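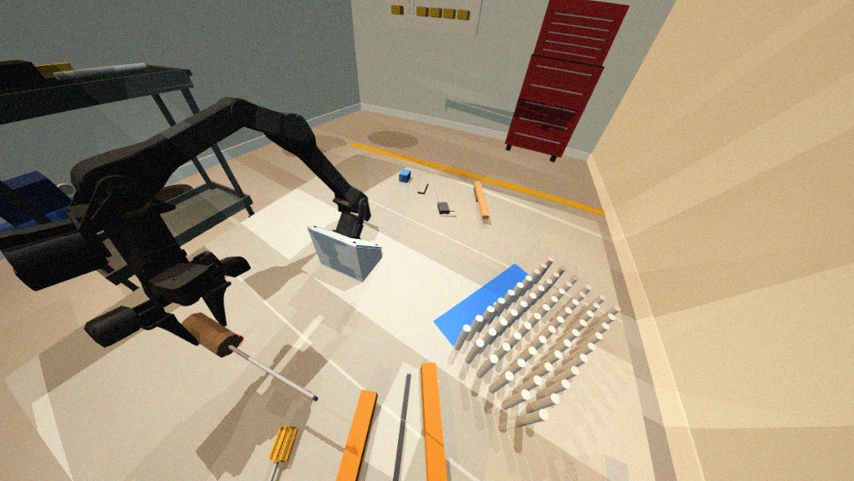 Can the arm put away a bench full of hand tools by itself?
Most of them, on a floor or bench it has already learned, with a person close enough to reach the stop button.

Section 7. Tidying chores

Kireo handles screwdrivers well. It is slower with small parts and should not be given blades.

1. Clear people and pets from the work area.
2. Open the Chores menu and select Tidy Tools.
3. Set the speed to 3 for the first run. You can raise it later.
4. Place the container where either gripper can reach it.
5. Press Start. The arm picks one tool at a time - by the handle where it can.

Note: Short or very thin items may be skipped. Pick these up by hand, or run the chore again.

Note: Laundry and dishes are not supported in this version. Fraser Aitken's test notes on both are in the Drillham supplement.

CAUTION: Never take a tool out of a closed gripper. Press Stop, then hold Release until the fingers open.

CAUTION: Do not leave the chore running overnight. Clean the finger pads every 200 picks.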